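Deswood Open Day

The Deswood Open Day is a public demonstration of household robotics held each January at the Drekorness workshops. It was established by Tincuța Gavrilă and takes place on a Saturday, opening at 10. Visitors are admitted in groups of 12, each session lasting roughly 20 minutes.

The main demonstration concerns the handling of everyday goods – bottles, soft toys, packets of tissues – on a cloth-covered table. Shayne Tawhiri has presented it since the event moved to the larger hall.
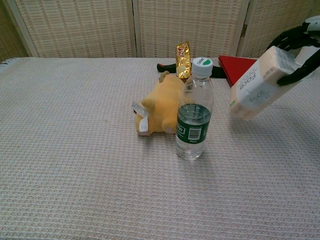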